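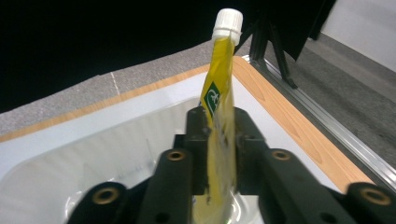
Hand gripper + sink bench – safety and condition check

Studine shared workshop, back bench
January 2019
Checked by: Zofia Kwiatkowski
Tool: hand-held gripper, Trurkonitz build, second set of fingers
Result: OK to use with fixes, see list at bottom

Marks: OK / FIX / WATCH / N/A. Write a comment if it isn't a plain OK. Don't leave blanks, last sheet had a whole page of blanks and I had to redo it.

1. BEFORE YOU PICK IT UP

1.1 Trigger released, jaws open – OK

1.2 Nothing plugged in to the tool that doesn't need to be – FIX
Charger lead was still on. Took it off. Lead itself is fine, no nicks, but it was draped over the counter edge straight at the basin. Lead lives on the hook now.

1.3 Bench outlet breaker tested – OK
Pressed test, tripped, reset. Did it twice.

1.4 Safety glasses on the hook – WATCH
One pair has a cracked arm. Still wearable. Somebody please bring tape or a new pair.

1.5 Long hair, sleeves, lanyards – OK

2. FRAME AND LINKAGE

2.1 Cracks in the black printed parts – OK
Flexed both linkage arms by hand and looked along the layer lines with the flashlight. Nothing. The first set went at the inner corner by the finger block so that is where to look, both sides. Don't just look at the easy side.

2.2 Brass inserts seated flush – FIX
Outer arm, left hand, sits a hair proud. Not spinning. Pushed it back down with the iron, let it cool clamped, rechecked. Flush now. Others good.

2.3 Brass inserts hold torque – OK
Hand driver only!! The drill driver pulled one clean out of the old arm in August and that arm was a 13 hour print.

2.4 Pivot screws snug, arms still swing free – WATCH
Right side a bit stiffer than the left. Backed it off slightly. Needs thread locker but the bottle is dried up. Until then check this one every session, not just at inspection.

2.5 Both fingers close evenly – OK
Meets in the middle. Used the cardboard trick – strip between the fingers, pull, same drag both sides.

2.6 Pinch points marked – FIX
Not marked. Between the linkage arm and finger block is the bad spot, it will take skin. Tape ordered, red. For now I wrote PINCH on the tool bag in marker, which I know is not the same thing.

2.7 Sharp edges, stringing, support stubs – OK
Filed one burr off the outer arm.

3. FINGER BLOCKS AND GRIP

3.1 Faces clean – FIX
Greasy. Wiped with dish soap and water then dried. Don't use acetone on these, I found the acetone bottle standing right next to them and I'd like that not to happen again.

3.2 Recessed holes at the top clear – OK
Crud collects there. Toothpick.

3.3 Squeeze limit set – OK
Limit is at 30 on the dial. It was at 80 when I picked it up. 80 is for the wood block tests and nothing else. If you change it put it back, if you can't remember whether you changed it, put it back anyway.

3.4 Soft package test, pouch upright, cap on – WATCH
Yellow pouch, the tall one with the white screw cap. Held it upright over the basin. Film wrinkles where the blocks press, no wet on the outside that I could find with a paper towel afterward. Marked WATCH as the film creases in the same place each time and it's going to give eventually. Swap the pouch when the crease goes white.

3.5 Grip low on the pouch, not on the neck – OK
Low is right. Grabbing at the neck loads the cap sideways. Szewczyk's notes say mid height, I tried mid height, it folds over. Going with low until somebody shows me different.

3.6 Hold test, tool still, 25 seconds – OK
Passed. Tiny bit of creep in the first few seconds, then steady.

3.7 Drop test – N/A
Not doing it with a full pouch again. Use the water one.

4. SINK BASIN AND COUNTER

4.1 Basin empty of tools, blades, screws – OK
Found a loose screw in the drain strainer. M3, ours. Went in the jar.

4.2 Basin clean enough to see a leak – WATCH
Smudges on the bottom. You can still see a spill but it'd be easier if people rinsed it. White basin, yellow stuff, it should be an easy call and it wasn't quite.

4.3 No standing water while the tool is on – OK
Electronics are in the handle, not sealed. Splash ok, dunk not ok.

4.4 Wood edge dry, no swelling, no splinters – OK
Felt along it with a glove. Grain is a little raised toward the corner. Could use oil in spring.

4.5 Caulk between basin and edge – WATCH
Thin in one place. Didn't get to it today.

4.6 Counter doesn't rock – OK

5. RAIL AND STAND

5.1 Aluminum rail along the counter, bolts tight – FIX
One T-nut had walked in the groove. Retightened. Whoever moves the rail, please tighten ALL of them after, even the ones you didn't touch.

5.2 Cut ends of rail deburred or capped – FIX
No cap on the near end. Caught my sleeve on it. Filed it smooth, printed cap to follow. Ronden sells bags of them, might be cheaper than my time.

5.3 Stand legs fully spread and locked – OK

5.4 Stand clear of where you walk – WATCH
Legs come down close to the counter. Fine from the front, easy to kick if you come round the side with your hands full. Moved it back a bit, put tape on the floor. Tape marks are where the feet go, so please put the feet there.

5.5 Backdrop hung securely, nothing hot near it – OK
Lamp moved away. It was closer than I like.

5.6 Carpet piece flat, no curled corners – OK
Pressed down the seam. Stays down for now.

6. PRODUCT HANDLING

6.1 Packages in use are sealed – OK
Cap finger tight plus a bit.

6.2 Nothing edible gets eaten after testing – OK
It's been in a gripper. It's a test piece. Write TEST on it.

6.3 Spill kit under the counter – FIX
Towels gone. Soap there. Absorbent there but the bag is open and damp. Will refil Wednesday.

6.4 Eye wash reachable – OK
Checked the date on the bottle, good.

6.5 Wet floor – OK
Dry. Mop is in the hallway closet, not in the print room where the sign says it is. Sign needs changing.

7. BATTERY AND WIRING

7.1 Pack not swollen – OK
Flat on the bench, doesn't rock.

7.2 Connector latched, strain relief on – WATCH
Zip tie is doing the strain relief. It works. Would like the printed clip from the Trurkonitz files, the newer version, old one snaps.

7.3 Wires clear of the linkage through full travel – OK
Opened and closed it slowly by hand with the power off and watched the wires the whole time. One loop gets close at full open. Tied back.

7.4 Charging bag present and used – FIX
Present. Not used. Come on.

7.5 Kill switch stops the fingers – OK
Pressed mid close, stopped. Released, stayed stopped until reset. Good.

8. AFTER USE

8.1 Jaws open, power off, pack out – OK
8.2 Fingers wiped, tool hung up, not left in the basin – OK
8.3 Squeeze limit back to normal – see 3.3
8.4 Pouch stored upright in the tray – OK
8.5 Log filled in – FIX
Last three sessions not in the log. If you only ran it for a minute it still goes in the log.

FIX LIST

Thread locker, new bottle – me
Red tape for pinch points – ordered, me
Rail end cap – anyone with a printer free
Towels + absorbent for spill kit – me, Wednesday
Caulk – open, pls put your name down
Mop sign – open
Charging bag – everybody
Log – everybody

DONE TODAY

Insert reseated, right pivot backed off, finger faces cleaned, T-nut tightened, rail end filed, stand moved, wire tied back.

COMMENTS

From the bench sheet, typed up as written.

"Can we run it at a higher squeeze if the pouch is nearly empty? It slips." – D.
ZK: No. Slips because the bottom goes flat and there's nothing to hold. Try the ribbed pads, they're in the drawer with the spare arms. If those slip too then write it down and we'll look at it.

"Left insert was me, sorry, iron was too cool." – P.
ZK: ok. Needs to be hotter than you think, and go slow, and stop before the plastic wells up. I'll leave a scrap piece out for practice. Thanks for saying.

"How come low grip? The build notes say mid."
ZK: See 3.5. Notes were written for a stiffer bag I think. Szewczyk can argue with me at the bench, bring a pouch.

"Is the tool ok for the kids' open day?"
ZK: Not until the pinch tape is on. After that yes, limit turned down, with an adult holding the kill switch, water pouch only.

"Right pivot feels loose now??" – P.
ZK: Went back and looked. It had backed off roughly a quarter turn after an evening of use. Snugged up. This is the thread locker thing, 2.4. Stays on WATCH. Check it before you start, driver is on the string.

"Stand was off the tape marks again."
ZK: Put it back.

Next check when the thread locker is in or in a month, whichever comes first. Old sheets are in the green binder, plese don't take them out.

Signed, Z. Kwiatkowski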